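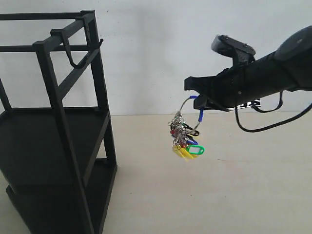

3.2 Storage units

Small household racks were treated as one class of furniture, whatever their intended room. Each entry in the Saken inventory records the number of tiers, the form of the shelf edge and any fittings for hanging. A raised rim was coded separately from a flat edge – the two differ in how far an item must be lifted before it clears the shelf. Racks were coded without contents. 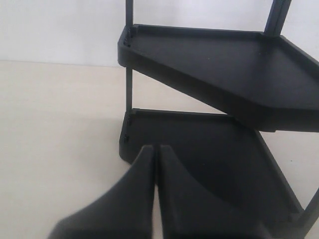 Figure 3. Black two-tier rack with rimmed, tray-like shelves.

Shelf outline was coded as rectangular or angular. Of the 549 entries, 28 were angular and were analyzed as a separate group.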